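How a Film Award Is Decided
A guide for young readers from the Cedmont Film Museum

Each December, the Cedmont Film Museum gives prizes to people who make movies. The winners walk up to the stage, receive a small statue and thank their families and friends. Choosing them takes many months of work.

Who can enter?

A film must be finished and shown to the public before it can be entered. The people who made it fill in a form and send the museum a copy. Last season the museum received 300 films. Some were very short. Others lasted more than two hours.

What happens first?

A group of 16 readers and viewers watches the films. They make a long list of 40 titles that they believe should go forward. Every film is watched by at least two people, and they write down what they thought of it before they talk to each other.

What is a nominee?

A nominee is a person or a film that has a chance to win. There are 14 prizes at Cedmont, and each one has five nominees. To be "nominated" means to be named as one of the five. Many filmmakers are proud of a nomination even if another person wins.

What is a jury?

The jury is the group that picks the winners. Its members may be actors, writers, camera operators or teachers of film. Sandro Colombo, who leads the Cedmont jury, asks members to leave the room when a film made by a friend or relative is discussed. This rule keeps the vote fair.

Are all the prizes for actors?

No. A movie needs many kinds of workers, and most of the prizes go to people who are never seen on the screen. There are prizes for sound, for music, for editing and for costumes.

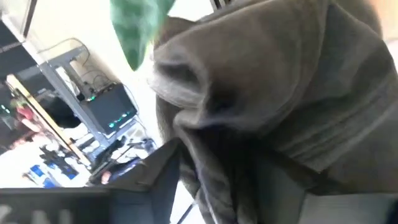

The editing prize is given for the way the parts of a film are joined together. An editor chooses which shots to keep, how long each one lasts and what comes next — a choice that can make a story feel fast or slow.

How is the secret kept?

The votes are counted by two people, and the names are placed in sealed envelopes. The host of the evening does not know who has won until an envelope is opened on the stage.

Words to know

Host: the person who speaks to the audience and introduces each prize.
Category: one type of prize, such as Best Music.
Ceremony: a formal event held to mark something important.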